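Gripper fingers for folding dark T-shirts: soft pads or bare tips?

Berenice Bautista
16 Jun 2026

I'm comparing two sets of fingers for a garment folding cell and can't decide which to keep. One set is the Rieger parallel gripper with its standard hard tips. The other is the same gripper with Sestusura pads stuck on. Arm and controller stay the same for both, and the controller is a Skarkine.

I've done 200 picks with each set. The hard tips get under a hem better, but they sometimes take two layers when I want one. The pads hold well once they have the cloth and they're poor at getting hold of it in the first place. Long sleeves are the worst part, as the sleeve has to be folded in over the body before anything else.

Dark cloth also gives me trouble with the cameras. I have one looking down at the table and a small one at the wrist. From the head camera the black shirt is easy to tell from the white table, but a black sleeve lying on a black body is a different matter. Views from both cameras:
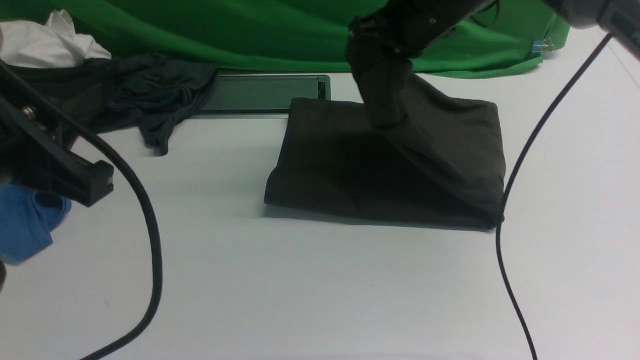
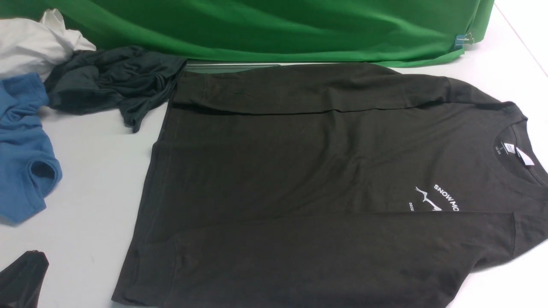
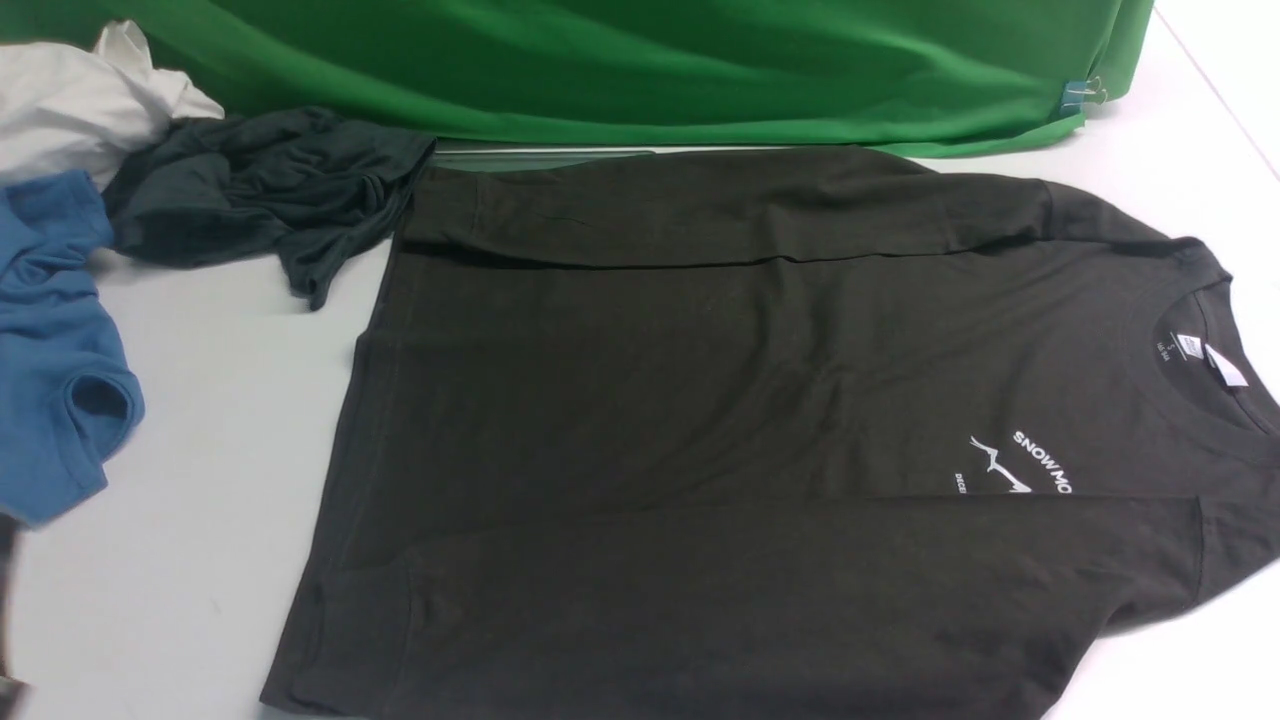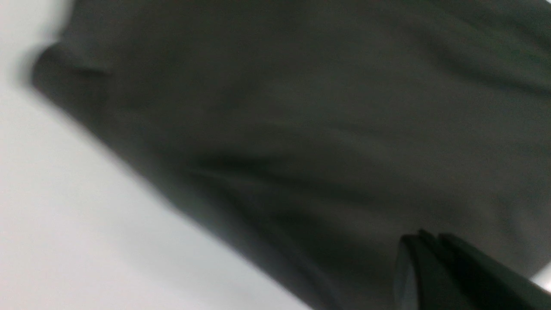 Vastelia
We had the same choice and kept the hard tips. Taking two layers was a height problem for us. Lower the fingers until they touch the table, then come up a small amount before closing. Do that at the hem first and write down the height that works, then try it on a sleeve, which will need its own value. With pads you can't set the height so closely as they squash.

For black on black, put a lamp low down at one side. The fold edge then throws a shadow the camera can use. A lamp straight overhead does very little.

I'd also slow the last part of the approach. Ours went from 9 failed picks in a batch to hardly any after that change alone, though our shirts were short-sleeved and a bit thicker.

tablecloth_483
Get pads. Hard tips mark the fabric.

R. from the print shop
Depends on the pads. The thin ones wear smooth and after that they slip. I changed mine at 871 cycles and should have done it sooner. If yours have been on since January that may be why they're poor at picking up.

Could you run one hard finger and one padded? The hard one goes underneath and the padded one presses from the top. I've only tried it on tea towels, so I can't say how it does on a sleeve. You will need to set the grip force again, and check that the fingers still close in the middle.

On the wrist camera, ours goes soft once it gets near the cloth. We take the position from the head camera and only use the wrist one to check that there is cloth between the fingers.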